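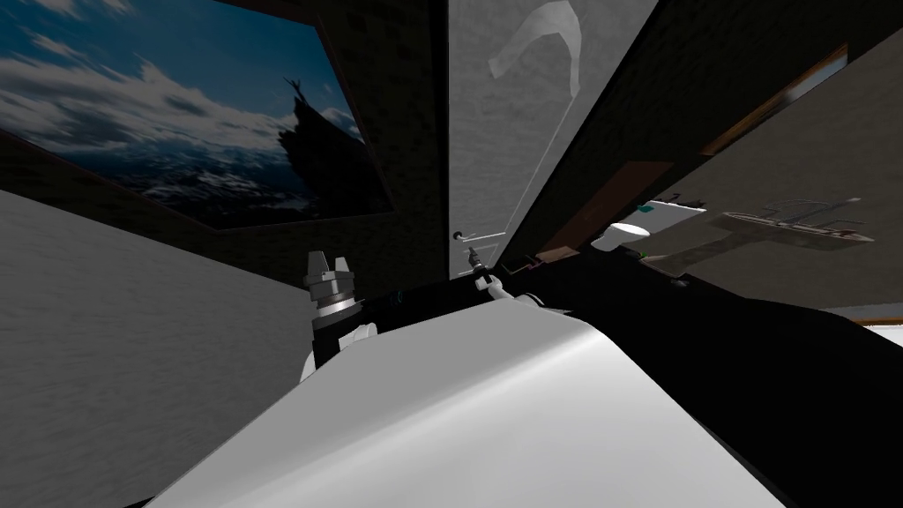

Adanech Kumsa wants to know why the planner needs a door state at all, if the policy on top is going to re-estimate the handle every tick anyway. Fair question, and it came up in the other thread too, so I'm pulling it over here where it has some room.

Some background for people who didn't follow the first round. We have a two-armed robot in simulation and the job is to get through an interior door with a lever handle. One arm goes for the handle and the other has to stay out of the way until it's wanted. The stack is Orka for whole-body planning, a small handle detector I trained on rendered views, and a plain impedance controller underneath. The door is hinged in the scene file with a friction value I more or less made up (sorry).

My trouble is the last stretch of the reach. The planner gives me a perfectly nice path up to the pre-grasp pose, and then the servo loop takes over, and in 9 of 21 episodes the fingertip slides off the lever before it turns far enough to release the latch. I've been staring at the logs since breakfast and I could use other eyes.

- nderkach

Re: lever handle, last stretch of the reach
posted by refugio_c

Hi Nadiia, lovely write-up as always. Before anybody touches the planner, what is your detector giving you as the handle pose? If it's only a point plus the door normal, then you have no idea how far along the lever you are, and a lever is very unforgiving about that. Close to the pivot you need a lot of force and you barely move. Out at the tip you have the leverage but one bad estimate and you're off into the air.

We had the same thing on cabinet latches and what helped was regressing two keypoints, the pivot and the free end, and letting the grasp point be a fraction of the distance between them. You can then tune that fraction like any other number. I ended up a good bit further in than I'd have guessed.

Refugio

Re: lever handle, last stretch of the reach
posted by nderkach

It is a point plus a normal, yes. I feel a little caught out! Two keypoints is an afternoon of relabeling, and since the labels come out of the renderer for free it's mostly an afternoon of waiting. I'll do it.

Re: lever handle, last stretch of the reach
posted by vpalamarchuk

I'll be the grouch. I don't think perception is your problem, or not the first one. Look at what the contact model is doing. A thin rigid fingertip pushing on a thin rigid lever, in most engines, is a contact point that jumps about from step to step, and the friction cone is evaluated on whatever normal it happened to get. You can have the handle pose exactly right and still skate off.

Easy to check. Feed the controller the true handle pose from the simulator, turn the detector off, run the same 21 seeds. If you still lose a good number of them you can leave the keypoints for later.

Also, please tell us your physics time step. I have a suspicion.

Volodymyr

Re: lever handle, last stretch of the reach
posted by adanech

I'd back Volodymyr on the test, it's cheap and it splits the problem cleanly down the middle. Where I part ways with him is that I've met plenty of people who "fixed" contact by shrinking the time step until the thing behaved, and then went to hardware and found that the real handle was springy and greasy and nothing like either version.

And I still don't love the door state living in the planner, I'm afraid. Nadiia, you've got closed, unlatched and open as separate modes, and the switch from closed to unlatched fires on a lever angle threshold. If the finger slips a moment after the threshold, the planner believes the door is unlatched and happily starts pulling on a latched door. How many of your nine are that?

Re: lever handle, last stretch of the reach
posted by nderkach

Okay, this took me most of the day, and thank you all for being patient with me.

Volodymyr, true pose, detector off, same seeds. Failures went from 9 down to 5. So a bit of both, which I suppose is what I deserve for asking. The time step was 4 milliseconds, and I can hear you sighing from here.

Adanech, I went back through the original nine one by one, and two of them are exactly your case. The lever goes past the threshold, the finger slips, the mode flips, and the robot leans back against a latched door with real dedication. I'd been counting those as slips along with the others.

Re: lever handle, last stretch of the reach
posted by vpalamarchuk

Four milliseconds! Go to one, keep the controller rate where it is, and run the five again. Then we can argue about grease.

Re: lever handle, last stretch of the reach
posted by orysia_b

Jumping in with a smaller thing. What is the idle arm doing in the collision model during the reach? In Orka the default is to treat a parked arm as a static obstacle at the pose it had when the plan started. If your base shifts at all under whole-body control, that obstacle is stale, and the planner will give you odd elbow-out approaches to dodge something that isn't there anymore. The fingertip then comes onto the lever at a slant, and you lose it sideways.

There's a setting to refresh the attached geometry on every replan. It costs you some planning time, and in our scenes I never minded. I wrote it up on the Wondeck wiki back in March, under parked limbs, though I admit the title isn't one anybody would search for.

Re: lever handle, last stretch of the reach
posted by refugio_c

Orysia, I had no idea that was the default, and I've been using Orka for ages. Going to go check three projects now.

For what it's worth I'd still do the keypoints, Volodymyr. Four of nine went away with a perfect pose, and that's a fair chunk.

Re: lever handle, last stretch of the reach
posted by nderkach

Plan for tomorrow, then: one millisecond first, then Orysia's refresh setting, then keypoints, one change at a time so I know what did what. For the mode switch I'm going to require a little door motion as well as the lever angle before it counts as unlatched. Adanech, I know you'd throw the modes out altogether, but I'm fond of being able to read the log and see what the robot thought was going on.

Re: lever handle, last stretch of the reach
posted by adanech

Keep the modes if you like them, but let it go backward from unlatched to closed. Right now yours only moves forward, and mine did too for an embarrassingly long time.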